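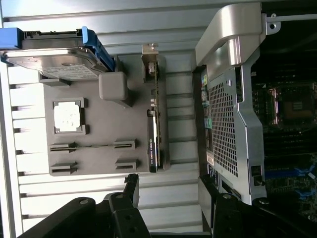
The Second Life of the Office Computer

In Vistalby, the old workstations leave the offices in July, when most people are on vacation. They go down in the freight elevator at 7 in the morning, and by noon the desks have new machines on them. What happens afterwards is a question that few employees ask.

For many years the answer was simple. A scrap dealer took everything and paid by weight. Today a small market has grown between the office and the scrap yard, and firms such as Kaczmarczyk live from it. They buy retired computers, erase the drives, change what is weak and sell the rest to schools, design studios and people who work from home.

The profit is thin. A workstation that is eight years old may still be fast enough for drawing programs, but it must be opened, cleaned and tested, and this takes time. At Kaczmarczyk a technician finishes 26 machines in a good week. Cases that open without a screwdriver are loved in the workshop. Drives that sit in plastic caddies are loved even more.

The buyers have changed too. Ditemano, an architecture office with two floors near the harbor, used to buy only new equipment. Last year it furnished its whole model room with refurbished computers, and the savings paid for a better plotter.

Data remains the sensitive point. Some companies still demand that every disk be destroyed, and a healthy drive is then crushed together with the broken ones. Galo, which trades in used parts, would like clients to accept a written proof of erasure instead. A few have agreed. The banks, so far, have not.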